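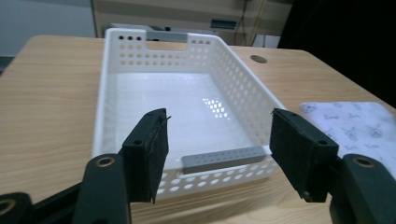

Damp is the first enemy of a pantry, and in our old house the north wall gives plenty of it. I keep potatoes, onions and garlic there from autumn until May, and after several bad winters I have some habits which I can recommend. Closed boxes I do not use anymore. A shallow plastic basket with round holes in the walls lets the air pass from the sides, and a smooth bottom is easy to wipe when one onion goes soft. Look also if it has a handle opening in the end wall, so you can pull it from a deep shelf with one hand.

Onions and potatoes should not stay together. Mine are on different shelves, onions on the upper one. Before storing I spread the onions on newspaper in one layer until the necks are dry and the skin makes noise when you touch it. Potatoes I never wash, I only brush off the earth.

For the shelf I put one sheet of brown paper under each basket. I change it when it feels wet.

If the wall itself is wet, leave a space of one hand between the wall and the shelf. I also keep a bowl with 300 grams of coarse salt in the corner. When the salt becomes a hard cake, I dry it in a low oven and use it again.

Garlic is the easiest. I braid it and hang it on a nail near the door. The variety we grow came from the Szabó garden in Grinditz and it keeps very well, last year 850 grams were still firm in spring.

Check everything once a week and take out what smells. One bad potato is enough to spoil its neighbors.

Updated 11/8/24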